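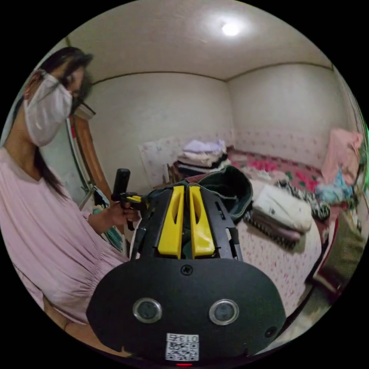 Bedroom first, hallway closet later: a dark green piece is held between two yellow gripper fingers in front of the bed.

I have a theory that everyone owns one drawer they are afraid of. Mine was the second one down, and for most of November I opened it with my hip braced against the dresser and my eyes half shut, grabbed whatever came up first, and wore that. I went to a wedding lunch in Brovham in a sweater with a hole at the elbow because it happened to be on top!

So I took a weekend off from everything else and went through the lot. Shirts, jeans, the good coat, the bad coat, the scarf my aunt brought back from Girkov that sheds on everything it touches. I'd read plenty of articles about this, and they all start with dumping your whole wardrobe on the bed. Fine, but then it's eleven at night and you'd like to go to sleep, and the bed is a mountain. I did one drawer at a time instead (plus a long coffee between drawers, which I recommend).

The folding took me a while to get right. My mother folded everything in thirds and stacked it, and a stack looks wonderful until you want the gray T-shirt at the bottom. Then the whole thing slides over and you're back where you started. Short stacks are better. I keep dark things with dark things, mostly so I can find the navy pants without carrying them to the window to check they aren't black.

Jeans are their own problem. They're heavy, they don't squash, and they take up the room of three blouses. I tried rolling them, I tried hanging them by the belt loops, and I spent $29 on a Tretudetti hanger with five swinging arms that dumped every pair on the floor the first night. Now I fold them once down the middle, leg over leg, smooth the seams flat with my hand, and fold up from the hem. 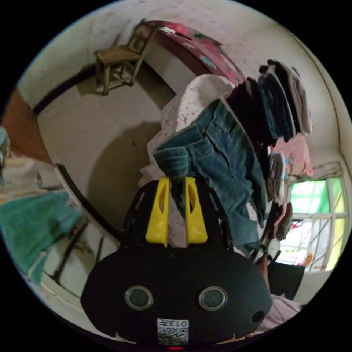
Agnese Jõgi wrote to me after my last column to say that I have it backward, and that jeans should go away last of all, once you know how much shelf is left over, because they can sit anywhere and delicate things can't. She also hangs hers over a chair for a day between wearings and thinks drawers are overrated in general.

She may be right about the order. I tried it her way on the bottom shelf, light summer tops first and denim around the edges, and I have to admit the tops came out with fewer creases. The chair I'm not so sure of. I've had a clothes chair, and within a week it was no longer possible to sit on it.

What I still haven't solved is the patterned stuff. Stripes, flowers, the pajama pants with the maroon cuffs. They don't belong with the darks and they look like a yard sale when they're all together, so for now they live in a Dobos box on the closet floor with the lid off. The scarf from Girkov is in there too, shedding.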